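Stinonstead Home Help
Home | Ask | Topics | Furniture | Floors | Log in
Search questions, tags

Clear glass coffee table: ring haze, tray placement, and load on the overhanging corners

I have a Dalum glass coffee table. The top is one sheet of clear glass with rounded corners, close to a triangle in outline, with a beveled edge. The base is black, three beams meeting under the glass and running out toward the corners. The glass stays in position under its own weight on clear pads. There is no clamp or screw. Width at the widest point is 90 cm.

The table is used for snacks and drinks, so it normally carries bottles, a couple of tall cans, a plate of fruit and a flat white tray. Three issues:

1. Haze. After wiping with a damp cloth and dish soap, the glass looks clean from the side and gray from above. It is worst where bottles have been standing. Glass cleaner (Ratanaporn, the blue one) moves the haze around and leaves arcs.

2. Tray. The tray is white with rounded corners and a raised rim. It slides if pushed from one side. I would like a fixed place for it, preferably where it is over a beam.

3. Load. Most of the items end up toward the rear edge of the top. Is there a risk of the glass tipping on its pads if everything is on one side? The seller's sheet gives no load figure.

Both faces of the glass show dust, and the base is visible through it from every seat. There is white lettering on the underside of one beam that I would like to leave alone while cleaning. The floor is light gray carpet, so runoff from the edge is also a concern. 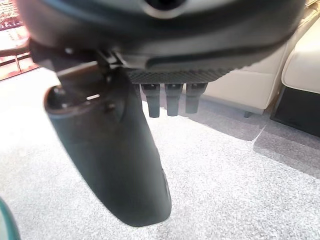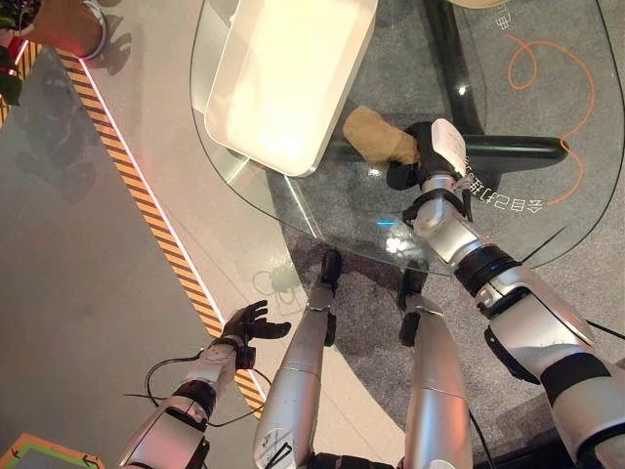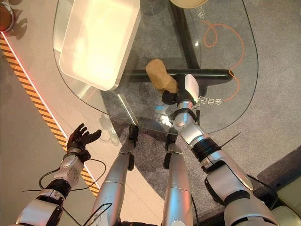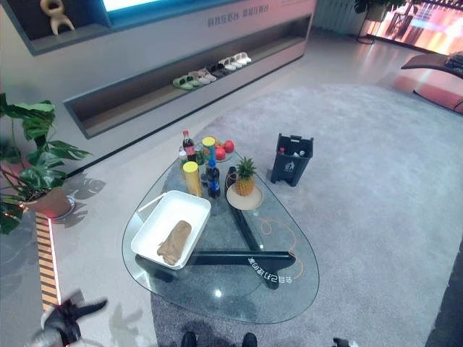

Carpet in the first; glass top and white tray in the other three.

3 answers, sorted by votes

Answer 1 (accepted)

Haze: this is usually soap film plus mineral residue. Dish soap needs a rinse, and a tabletop rarely gets one. Clear the whole top before starting. Working around the bottles leaves a border of film at each base, and the next wipe spreads it.

Sequence I use:
- Dry microfiber first, to lift crumbs and grit. Grit under a wet cloth scratches.
- 30 ml white vinegar in 600 ml distilled water. Spray the cloth, not the glass, so that nothing runs over the bevel onto the carpet.
- Wipe in straight overlapping passes from the far edge toward you. Fold to a fresh side halfway.
- Buff with a second, dry cloth. No fabric softener in the wash for either cloth, it leaves a film of its own.
- Underside last, same method. Reach in between the beams. Do not lift the glass alone.

For the lettering, keep the vinegar mix off it and use a dry cloth only. I don't know how it is applied on yours.

Tray: put four small clear silicone dots under the corners. They hold on clean glass and peel off. Degrease the tray underside first or the dots will let go. Over a beam is a sensible position, but the beam is not touching the glass along its full length, so don't read too much into it.

Load: tipping depends on how far the pads are from the edge. Measure from the center of each pad to the nearest edge. Anything heavy, such as a full bottle or a whole pineapple, goes inside the triangle formed by the pads. Light items can go outside it.

Comment: Measured. The pads are well in from the edge on the rear side, more than I expected. Bottles have been moved inward. Vinegar mix cleared the arcs on the second pass.

Comment: Don't use vinegar if there is a stone floor nearby. Not relevant to carpet.

Answer 2

Rubbing alcohol. Works on mine.

Answer 3

Partial answer, tray and bin only. I have a Jarkisholm tray on a similar table. Lay a square of thin shelf liner under it, cut smaller than the tray so it doesn't show from above. Clear glass shows the liner from below, but only if you are sitting on the floor.

Put loose items such as rolls or a folded cloth in the tray and keep bottles out of it. Bottles in a tray get carried in the tray, and then they fall. Keep the waste bin beside the table, on the carpet, and take empties off the glass before you touch anything else. That removes most of the clutter with no sorting.

I have no opinion on the haze. Mine is frosted.

Related questions
Removing pad marks from the underside of a glass top
Soda spill on light carpet, already dried
Replacement clear pads for a three-beam base
Water spots on a beveled edge
How to level a glass table on thick carpet
Recycling bin lid does not fit with bottles standing up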